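Ticket 1449: two-arm booth, cloth handling, grip rule not applied on resume
Updated Tuesday, 14:20
By Arvid Granström

Reported by the day shift. After a pause, the left arm resumed with its jaws closed on fabric and no grip check in the log. Our handling rule, taken over from the Wandov cell, says any stop longer than 5 seconds must be followed by a check before the arm moves. The log shows the pause at line 897 and a move command directly after it.

Settings at the time: grip force limit 100 per cent of the cloth preset, slow speed, both arms enabled. No fault code on either controller.

First steps:
- Restarted the task from a clean state. Check ran as expected.
- Paused before pick-up, resumed. Check ran.
- Paused with the jaws closed, resumed. Check skipped. Repeated with the same result.

The fault therefore needs a closed grip at the moment of the pause. Wrist view with a light blue piece held between the fingers:

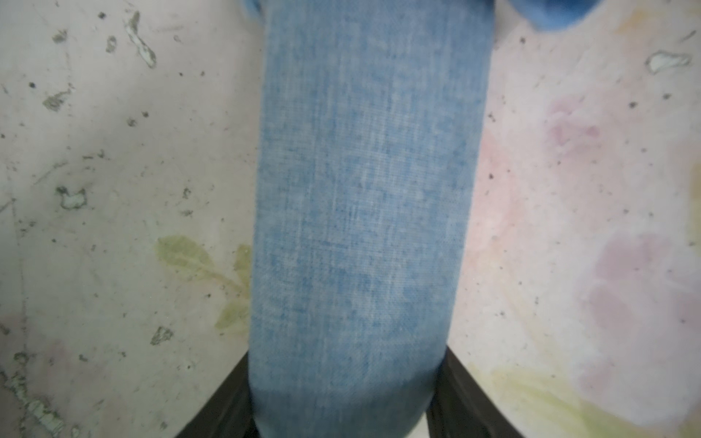
Gaétan Paquette: The rule is written for a stop "during transfer". A closed grip with the arm at rest counts as "hold" in the Drudosine task file, so the software is doing what the text says. I would change the wording before anyone changes the code.

Agreed in part. The wording is loose, but the intent is plain enough: cloth can slip during a hold just as it can during a transfer. I have proposed "any stop with the jaws closed, whatever the task state". Holger Öberg has the draft.

The second point is shared space. The rule asks for one arm to be parked whenever the other is gripping over the middle of the mat. The task file has no such condition, and both grippers may be sent to the same area.

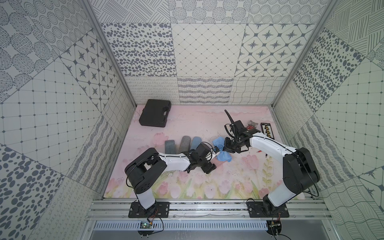 Until the file is corrected, the operator is to set the right arm to manual before resuming the left. Use the Kvam pendant for this, as the screen button does not hold after a restart. Note the change of mode in the shift log with the time.

Still open:
1. Revised wording, with Holger.
2. Park condition in the task file, with me.
3. Repeat the closed-jaw pause test on the Drundalitz booth, which runs the older file.

Status: workaround in place, ticket stays open.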